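Clivovine brings two-armed sorting cells to its Grurside packing room

Grurside, March. Household goods distributor Clivovine has started using robot arms to sort small items into colour-coded bins at its Grurside site. The system was set up with automation firm Nelleck and works alongside the existing day crew.

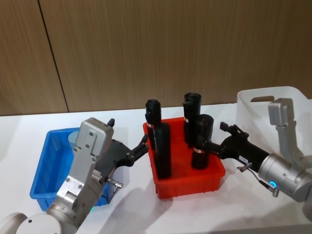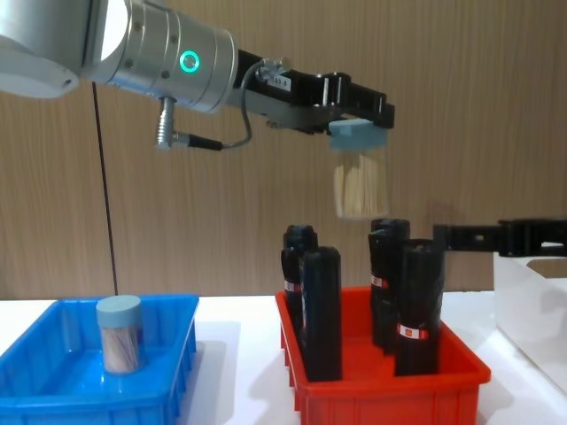 Sorting at the bench, with a red bin between the two arms.

What happens to the people who used to do the sorting?

All 25 packing room staff have kept their positions and their hours. Sorters now spend the first part of the shift setting up bins and checking product lists, and the rest of it on order checking, returns and customer queries. Staff who want to run the cells are given 30 hours of paid training, and those who finish it move up one pay grade.

Packing room supervisor Fadwa El-Sayed said the bench work had been the hardest job to fill on the roster.

"It's a lot of reaching and a lot of standing in one spot," she said. "People were rotating off it every hour with sore shoulders. Now they do the set-up and they go and do something else."

The cells handle over 70 product lines. Fragile goods and odd-shaped items are still sorted by hand, and a trained operator stays in the room whenever the arms are running.

Operations manager Satish Kurian said the labour agreement covering the change was signed before any equipment was ordered. It will be reviewed with staff after 3 months.

A second Clivovine site, at Woldegiorgis, will decide on its own cells once that review is finished.

Media contact: Radwa Salem, Clivovine communications, Grurside office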